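How I run a hand-held gripper session in a shared space

I've been collecting with hand-held grippers for a couple of years now, mostly in places that weren't built for it: break areas, lobbies, the long counter in the old brick building at Gristham. Loan Mạch asked me to write down the house rules I use so the June group could start from the same page. So this is my list, with the reasoning where I think it helps and without it where I'm just stubborn.

You'll need your gripper with its marker cube or card fitted, the site sheet, a soft cloth, and a second person. Please don't skip the second person!

Step 1. Walk the room before you unpack

Leave everything in the case and take a slow lap. I look for the exits first and I write them on the site sheet, then I look for anything that shines. Glossy cabinet doors and steel tops are lovely to work at and a pain for tracking, so I want to know which way the light comes off them at the hour we'll be recording. If you can only get the room at 4 p.m., go look at it at 4 p.m.

Then decide on your work zone. Ours is usually one stretch of counter plus the floor in front of it. I tell everybody out loud where it starts and ends. I used to put tape down, but Poul Grímsdóttir pointed out that people step over tape without seeing it, and she was right.

Step 2. Check the markers, every time

Before each block of takes I look at every marker straight on. Corners flat, black border whole, nothing stuck to it, no thumb smudges. Wipe it with the dry cloth. If a corner has started to lift, swap the marker – don't press it down and hope.

Also check how you're holding the thing. The marker has to stay in view through the whole reach, so do one slow practice reach across the counter and have your partner watch for your wrist or sleeve creeping over it. Long sleeves get pushed up. I don't make exceptions for nice sweaters.
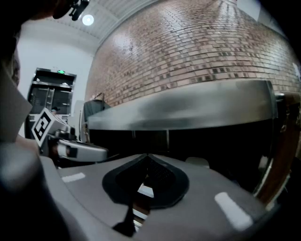 At the counter, marker cube up and facing back toward the gripper.

Step 3. Sort out the floor

This is the rule I get teased about. When you're working with a gripper your eyes are on the tips, and your feet are on their own. Bags and papers drift into the zone all afternoon. My rule is that the partner does a floor check between blocks, and whatever doesn't belong to the task gets moved to one spot we agreed on earlier. If it does belong to the task, it gets a line on the sheet so the next crew can set up the same way.

I do the same for the counter, by the way. Cups with anything in them go somewhere else entirely. I learned that one at Stavier and I'm still not over it.

Step 4. Agree on the words

We use four: ready, go, hold, stop. Anybody in the room can say stop, including a visitor who wandered in looking for the coffee. After a stop, hands come off whatever you're holding, gently, and the take gets marked void. No arguing about whether it was a good stop. Volodymyr Kushnir once called one over a shoelace and we all just waited for him to tie it.

"Hold" is the one new people mix up. It means freeze where you are and keep your grip. Practice it a few times with a scrap of paper before you try it with anything that can break.

Step 5. Plan for the people around you

In a shared building you'll have company. I put a notice by the way in, I tell whoever runs the space, and I ask anyone who's going to stay nearby if they're okay with being recorded. If they aren't, we wait or we shift. Faces get blurred before the files go anywhere, but I don't treat the blur as a substitute for asking. It's a second layer on top of the first.

The other half is distance. Anyone watching stays out of arm's reach of the working hands. When two people have to reach into the same area, one of them leads and the other moves only after hearing "go."

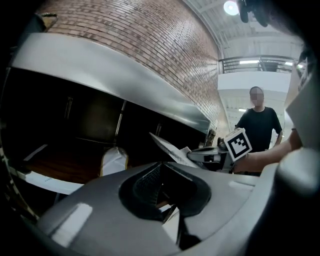 Can one person do the reaching and keep the log at the same time?
I'd split the jobs. Whoever is reaching can't look down at a sheet without losing the motion, and notes written afterward tend to lose the voided takes. Trade places after every block if you both want a turn.

Step 6. Keep the blocks short

We stop after 16 takes, or 25 minutes if that comes first. Wrists get tired before people notice, and tired reaches get sloppy and start to look alike. Put the gripper down on something flat during the break, jaws open, marker away from the edge. Shake your hands out. Have a snack away from the counter.

Aishwarya Hegde runs longer blocks with her crew and says it goes fine. Her takes are good, so I won't fight her on it, but if you're new, start with mine.

Step 7. Close out

Before you pack, read the log back to each other and match it against the files. Fix mismatches while you're both still standing there. Then wipe the counter, put the furniture back where you found it, and take your notice down (I have left it up twice and gotten emails both times).

The blank site sheet is in the Frandsen folder, first page. If you change a rule for your own crew, write the change on the sheet with your initials so the rest of us can see it.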